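Support > Wevell Two-Arm Platform > Set-Up Guide > Section 3: Planning and Budgeting
Search this guide Enter keyword

3. Planning your purchase

Complete this section before you send an order form to Festitz. The steps assume a two-arm base unit with parallel-jaw grippers, working in a furnished room with a counter. Rehearse the task in the Plirnitar simulator first. A simulator seat costs much less than an arm you turn out not to need.

3.1 Choose the number of arms

1. Load a room model close to your own. Include the doors, and put small items on the counter.

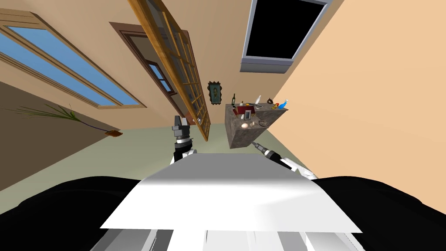
2. Drive the base toward the counter and run your task list with both arms enabled. Save the log.
3. Run the list again with the left arm parked. If every task on the list still completes, request a quote for the single-arm unit as well.
4. Write down any door that has to stay open during the work. Door hardware is quoted separately.

CAUTION: Do not order from the catalog reach figure alone. It is measured with the arm level and the gripper empty.

3.2 Check the approach to the counter

1. Stop the base facing the counter, with both grippers raised.
2. Check that each gripper can open fully without touching the counter front.
3. Look over the floor on the route. Mats and cables go on the site preparation list, and the cost of moving them belongs in your budget, not in ours.
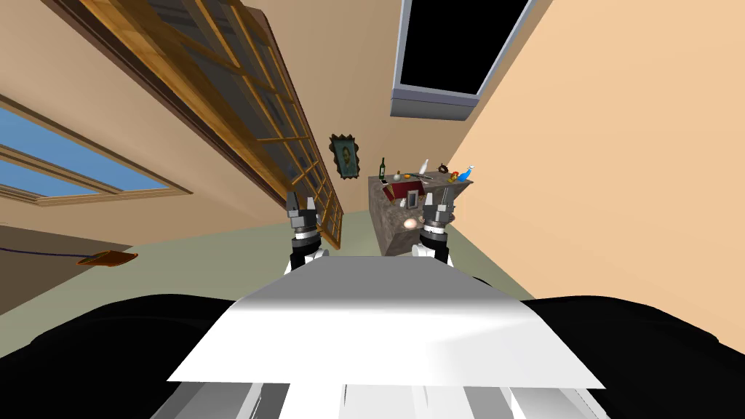 3.3 Choose the fingers

1. Sort the items you plan to handle by width and by surface. Glazed and rounded pieces go in one group, boxes and slatted pieces in another.
2. Switch to the gripper view and test at least 3 items from each group. 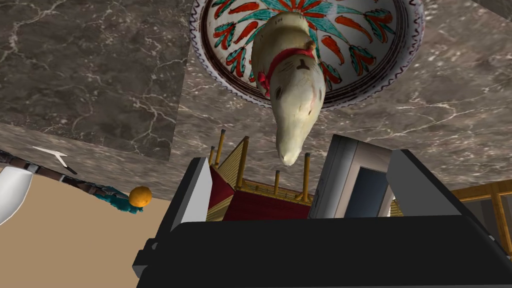
Figure 3-3. Gripper view, with decorative plate and figurine.

3. Order one spare finger set per arm. Lead time on spares is 16 working days.

NOTE: Soft finger pads are a consumable. Aguirre sells them in packs of 100. A site running one shift should plan on more than 70 pads a year.

3.4 Fill in the budget sheet

1. Enter the base unit, arms, fingers, simulator seats and site preparation on separate lines.
2. Add operator training. Courses are booked through Candela Cordero and restart each January.
3. Leave the service contract line blank. Gregor Aitken fills it in after the site survey.
4. Attach the logs from 3.1 and send everything together. Sheets without logs are returned unpriced.

Prices in the current list replace those dated 08/03/2020. For delivery questions, go to Section 4.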